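MTR3410 Manipulation Systems
Notes to accompany the Sendmont demonstration, 21/10/2026
Prepared by Aiman Ong

Read these before the tutorial. The demonstration covered hand-held gripper tools used on garments in a furnished bedroom. Dariusz Zalewska led the session and took questions.

Terms: a placement is a garment laid flat and released. An episode runs from first contact to release. Sendmont's target for the striped shirt task is 300 episodes.

Points to note: finger spacing, approach angle to the fabric, and the second tool - its position relative to the garment matters for contact planning.

Striped garment on the bed, view from the hand-held gripper:

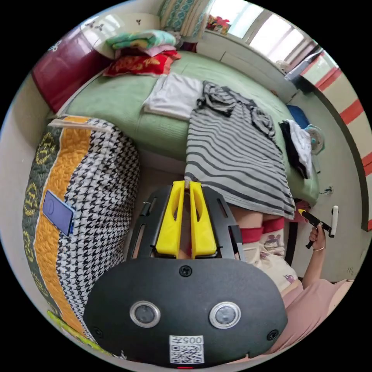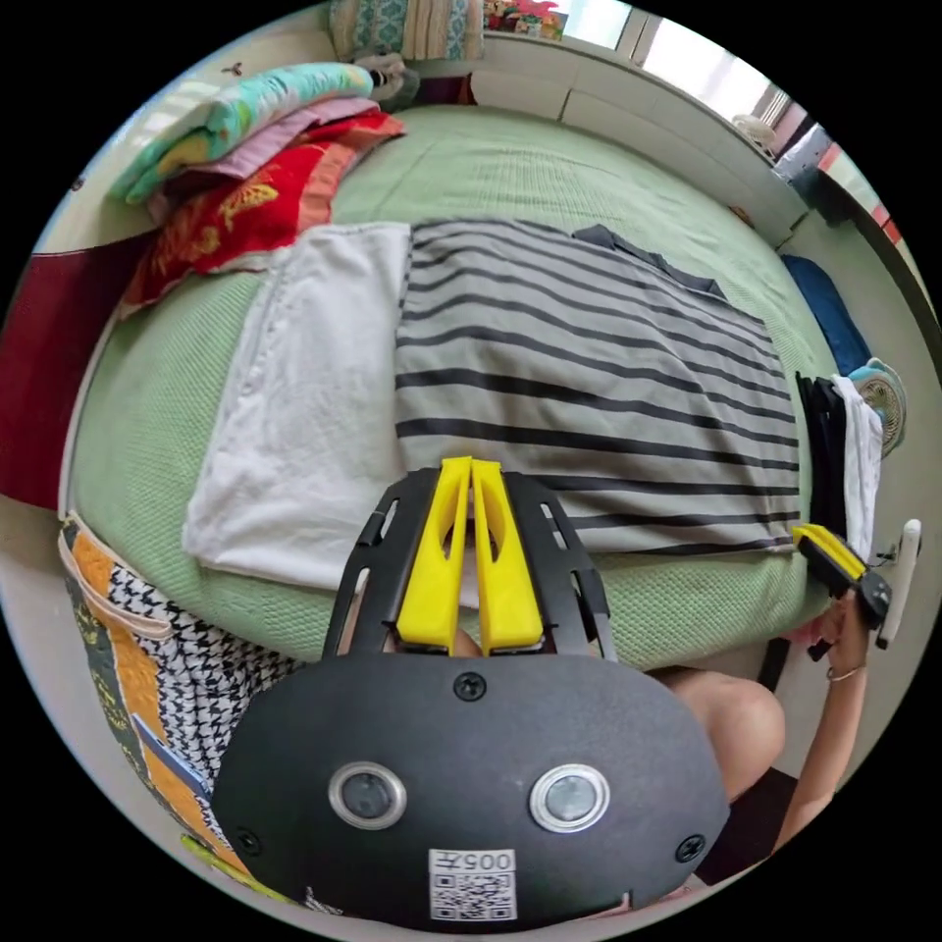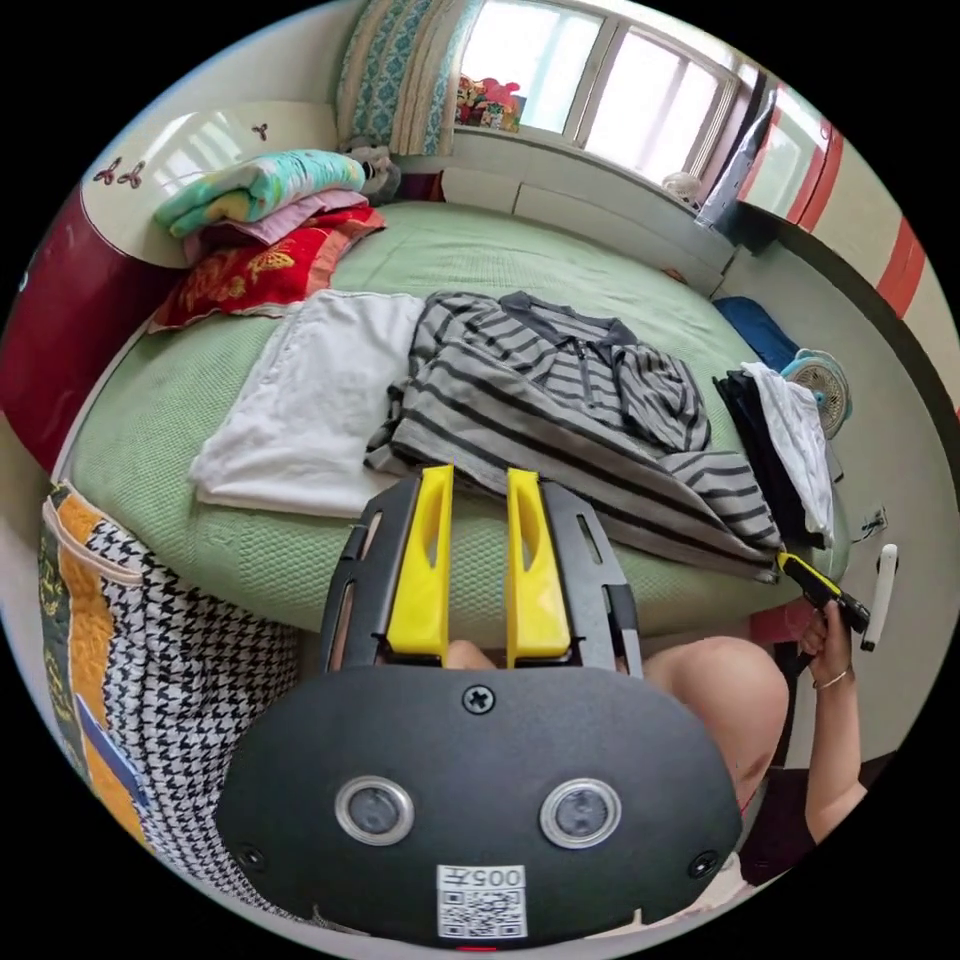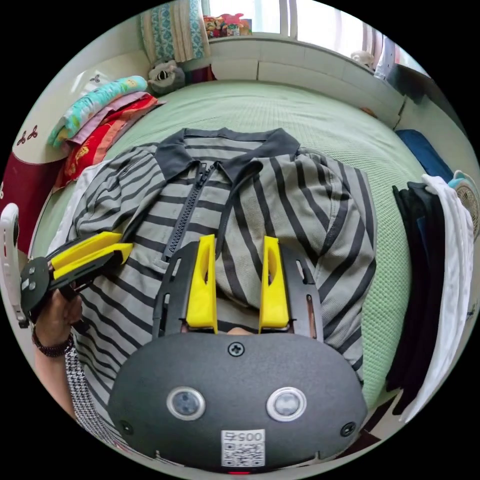
Cloth has no fixed shape, so a grasp point chosen at the hem may shift once the fabric lifts. Zalewska recommended labelling the collar and both sleeve ends first. For the tutorial, bring a one-page grasp plan with 3 candidate contact points and a failure condition for each. Submissions go to room 418.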